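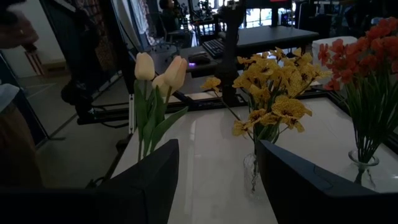 # Chapter 7: Going to See One Work

Chapters 5 and 6 were all paper. Link lengths, joint limits, the payload table on page 172. Now a real floor. Real cables to step over.

This chapter goes with the open day at Bevar, the manipulation lab on the ground level of the Barros building. If your class is visiting some other place, fine, most of this still holds. Swap in your own host's task wherever it says flowers.

Because flowers is what it was. The Kineo course went in April, and the job on the table was flower arranging: artificial stems, clear glass vases, an arm with a two-finger gripper. Several people in the group had been hoping for a car door. By the end of the session the same people were the hardest to move along to the next stop.

## Before you read on

Get a sheet of paper. Write down, quick, no looking back:

- what a gripper has to know before it closes on something
- what it can find out only *after* it closes
- one object in your kitchen you would not hand to a robot, and why

Keep the sheet. You'll need it again in 7.4.

## Words you'll meet

**Grasp.** Holding a thing so it can be moved without losing it.

**Approach.** The path of the gripper on its way in, up to first contact. Most of the trouble in this chapter is approach trouble.

**Clearance.** Free space around the gripper and around whatever it's carrying. Both! Students forget the second.

**Occlusion.** One thing hiding another from a camera. The gripper itself is the usual offender.

**Compliance.** How much a thing gives when pushed. A stem gives. The rim of a glass does not.

**Reset.** Putting the table back to a starting layout so the task can be run agian.

## 7.1 What a demonstration is for

A demonstration is not a test. Say it twice. A test is set up to find out how often something fails. A demonstration is set up so a group of people standing behind a line can follow what's going on, and the host picks the task, the objects, the lighting, the pace. Nothing dishonest there. You do need to know which one you're at.

So at Bevar, first question from the Kineo group was the right one: *is this how you normally run it?* Answer, more or less: same arm, same table, slower. Speed turned down for visitors. Layout of the flowers picked that morning. Good answer. Write that kind of thing at the top of your notes, since everything you record afterward depends on it.

Other things to get on paper in the first few minutes:

1. Who or what is deciding the motion. A person steering? A recorded path played back? A program choosing from camera input? Ask. You can't tell by looking, and guessing wrong will wreck your whole report.
2. What stops it. Where the stop button is, who stands next to it.
3. What counts as done. For flowers this is less clear than you'd think, see 7.3.

## 7.2 Why flowers are hard

Take a steel block. Rigid, flat sides, sits where you put it. You can describe it with three lengths and a weight. Every problem in Chapter 6 was secretly about a steel block.

Now an artificial stem. Long, thin, bends a little under its own bloom. Weight is all up at one end. Pick it up at the middle and it may turn in the fingers. Pick it up near the bloom and the far end is a long way out, swinging, and it's the far end that has to go in the hole.

And the hole is small, and it's glass. Clear glass is a headache for cameras. Light goes through it, bounces off it, picks up the pattern of whatever's behind. Cut glass is worse in one way (highlights everywhere) and better in another, there's at least some texture to look at. Put the vase on a shiny white table and you get a second vase upside down underneath. 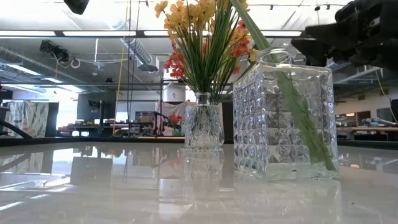 *Figure 7.2. Two cut-glass vessels at the flower table. Look at the single long stem inside the square one and note how the facets break it up.*

Try the following before moving on. Cover the square vessel with your hand, so only the opening shows. Could you say from the rest how deep the stem goes? Now uncover it. How much better is your answer? A camera system has your problem and fewer years of practice with drinking glasses.

Then there's crowding. The first stem into an empty vase is one task. The next stem into a vase that already holds a bouquet is a different one, even if every motor moves the same amount. The opening is partly blocked. Leaves catch on leaves. What was free space a minute ago now has a stem leaning through it. In the notation from Chapter 5 the goal hasn't changed at all, the obstacles have. Keep that in mind when you get to Problem 7.6.

> **Side note: why artificial?** The host's reasons as given to the group. They last. They don't drip on the equipment. Same stem can be used on the next run, so two runs can be compared. Real flowers would change from hour to hour, and then you're not sure if it's the robot that got worse or the tulip.

## 7.3 Where the camera sits

Two kinds of view to think about at a table like the one at Bevar.

**Fixed view.** Camera beside or above the work. Doesn't move. Good for the layout as a whole, good for comparing one run to the next. Bad when the arm comes between it and the object.

**Wrist view.** Camera rides on the arm near the gripper. Gets closer as the gripper gets closer, so detail improves exactly when you want it to. But the fingers are always in the picture, and they cover the very bit of table they're about to touch. Turn the wrist and the whole world turns.

Neither one alone is enough for stems. From the side you can judge height above the rim. From the wrist you can judge whether you're lined up left and right. Students who pick one and defend it to the death in the writeup lose points every year. Use both. Say which one told you what.

The lab keeps its runs in a log it calls Miro. Each run gets a line: starting layout, stem, target vase, outcome, remark. The remark column is the one worth reading. Short, often grumpy. "Leaf on rim." "Turned in grip." "Placed, pulled neighbor out." That last one is why *done* needs defining. Did the stem go in? Yes. Is the table better than before? Not obviously. Bevar scores on the state of the table after the gripper has backed off, with nothing disturbed. Another lab may score on the insertion only. Two numbers from two labs, both called success rate, can't be laid side by side untill you know which.

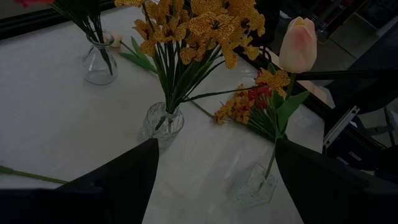

Backing off deserves its own paragraph. Going in, the fingers are closed on one stem and narrow. Letting go, they open, get wider, and they do it right in the crowd. So the retreat has to be planned as carefully as the approach. Open only as far as needed. Leave along a line with nothing on it. A lot of first programs just reverse the approach path, same points backward, and that ignores the stem which is now standing there.

Same idea for loose things on the table. A stem lying flat isn't finished business and isn't out of the way either. It's the next object to be picked up *and* an obstacle for the present one. Your world model has to carry it as both. Sketch it in, even if nobody asks for it.

## 7.4 Your visit, the practical part

Session at the table runs 30 minutes. Goes fast. Group of 22 was too many for one table in April, the back row saw backs. Split in half, swap at the middle.

Bring: notebook, pencil, the sheet from the start of the chapter. Closed shoes. Tie hair back. Bags stay by the door.

Don't: cross the line on the floor, lean on the table, hand anything to the arm, move a vase because it looked about to tip. Tell the host. They have a way of stopping things and you don't.

Do, in the order that suits you:

- Draw the table from above at the start of a run. Circles for vases, lines for stems. Ugly is fine.
- Draw it again at the end.
- In between, pick ONE stem and follow only that. Time of first contact, time of release, anything odd.
- Write down one thing you expected that didn't happen.

Then go back to your sheet. Second question, what a gripper finds out only after it closes. Most people's list gets longer after a visit. If yours got shorter, bring it to class, that's more interesting.

## 7.5 Warm-up problems

**7.1** A stem is 31 cm long. The gripper holds it 22 cm from the cut end. The wrist tilts by 2 degrees. How far does the cut end move sideways? Is a narrow-necked vase still possible? State the neck width you assumed.

**7.2** Same stem, held closer to the cut end. Does the sideways error at that end grow or shrink? What gets worse instead?

**7.3** Write a definition of "done" for placing one stem. One sentence. Trade with a neighbor and try to break theirs.

**7.4** List two views of the vase opening that a fixed camera can lose during an approach, and say what's blocking each.

**7.5** A tall bouquet stands between the arm and an empty vase. Give one approach path that avoids it and the price you pay (time, reach, wrist angle).

**7.6** Using the Chapter 5 notation, write the free space before and after a stem is added to a vase. Which terms changed? Don't skip the leaves.

Answers to the odd ones in the back. Section 7.6 picks up with grip force, and you'll need the friction table, so mark that page now.

*Draft for class use, May 2, 2022. Figure numbers may still shift.*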